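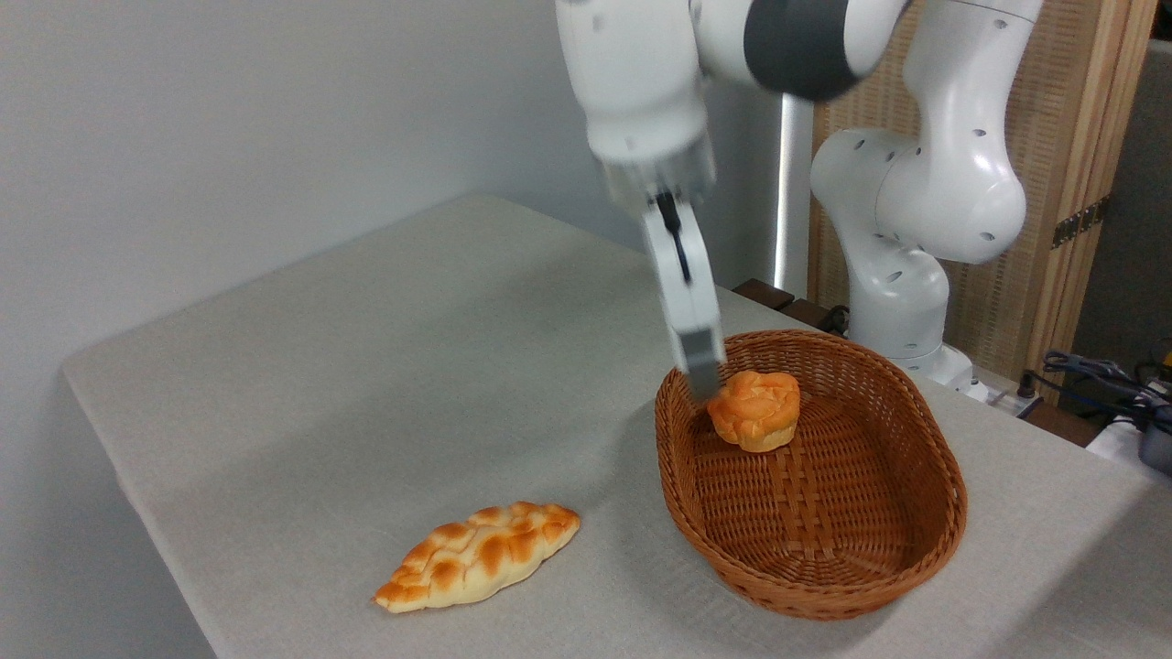

Surnisau Fistomum two-arm table kit: one month with bread
Posted Dec 4, 2021

The brochure for the Fistomum says it is "ready for light food handling from day one." Day one, in my case, was spent looking for the power brick for the second arm, which had been packed inside the foam of the first arm's box, under the foam, in its own smaller foam. Day two went better.

For anyone who hasn't met it, the Fistomum is a pair of white tabletop arms sold by Surnisau to bakeries, deli counters, teaching kitchens and other places where somebody spends the morning moving soft things from one spot to another. You can buy the set outright or rent it by the month. I rented, through a dealer called Karagiannis, for $500 a month plus a deposit I would rather not think about. Every opinion below comes from moving bread and rolls between a table and a wicker basket, because that is what I wanted it to do. If you plan to stack cans, read someone else's review.

Setting it up

Each arm sits on a round base that clamps to the table. The manual asks for a table that doesn't wobble, and it means it. Mine wobbled. I shimmed one leg and the complaints from the software stopped.

The cables are the worst part of the hardware. There are far too many of them, they are all dark, and none are labeled. Surnisau includes two cable ties. Two! I pushed the whole nest over to the right side of the table, told myself I would sort it out later, and returned to it in October with the same intention. If you care how your counter looks to customers, get a cable tray on day one and charge it to your dignity.

Teaching it to move is the part everybody dreads and the part I ended up liking. You hold a button on the wrist, push the arm where you want it, let go, and the Cimamura app saves the spot. The joints feel smooth and there's very little drift when you release. My first routine (pick up roll, carry to basket, let go, return) took me most of an afternoon. The second took as long as a cup of coffee.

The gripper

The fingers are long, straight and slim, with gray pads at the tips. Those pads are what you're paying for. They have some give, and on a plump roll with a puffy top they get a decent hold without leaving dents you'd have to explain. Going down into a basket, the length of the finger is a real help, as the rest of the hand stays well clear of the rim. A stubbier gripper I tried last year used to bump the wicker on every trip and drag the basket slowly toward the edge of the table, like a cat.

Letting go is less graceful. If the grip force is set a touch high, a light bun rides up with the finger for a moment before it drops. The app has a slider for this labeled "Release Character," which I assume lost something on the way to English. Lower is better. I never found a use for the top half of the slider.

Braided loaves are another matter. Anything long with tapered ends has one good place to grab, the fat part in the middle, and the Fistomum has to come at it square. Come in at a slant and the loaf swings, and then you have a propeller. The app lets you set the wrist angle for each item, but it has no idea which way your loaf is lying. You have to put every loaf down facing the same direction, at which point you are holding the loaf and standing next to the basket and certain questions come up about who needs whom.

The numbers

I ran 1000 picks over the month, a mix of round rolls and braided loaves. The app keeps the count, so I didn't have to. It logged 69 drops or misses. Nearly all of those were braids. I'll call that good for the rolls and "supervised" for the rest. The dealer's salesperson called it "within expectations" without saying whose.

Speed is modest. I'm faster. So is anyone you have ever met. The argument for the machine is that it will still be going at the same pace when you've wandered off to answer the phone, and it does hold to that.

The second arm

I had hopes for the second arm. Surnisau shows the pair working together in the brochure, one holding a bag open while the other fills it. In practice the shared routines live in a separate section of the Cimamura app, which wants its own license, and the trial version lets you save exactly 2 of them. I used one to have the arms hand a roll across and the other to stop them from doing that.

They do keep out of each other's way very well. Where their reach overlaps, one waits for the other with a politeness I have not seen in a human kitchen. But for plain basket filling, the second arm mostly stands at the back corner looking involved. A single-arm rental exists, and I should have asked for it.

Cleaning

The housings wipe down easily, apart from the little round holes, which collect flour. A dry brush gets most of it. The manual says no compressed air and doesn't elaborate. The finger pads pop off and go in warm soapy water. Put them back the right way around; they fit both ways and only grip in one. I lost a morning to this and blamed the rolls.

I also put a cloth over my table to catch crumbs, and the arms don't mind it so long as it's pulled flat before you teach the positions. Teach first and smooth later and you'll find the bread has moved.

Support

Karagiannis answered every email within a day, usually with a link to the page of the manual I had already read, and once with a very useful phone call. Surnisau itself answered one message out of three. The app updated itself twice in the middle of a routine. Turn that setting off. It's under "Wellness."

Who should get one

Rent it if you move a lot of the same round, soft item and have a steady table. Start with one arm. Skip it if your bread has a shape or your counter is already crowded.

I've kept mine for another month, single arm this time. The dealer is picking up the other one next week, and I have just noticed its power brick is missing again.

Rating: 3.5 out of 5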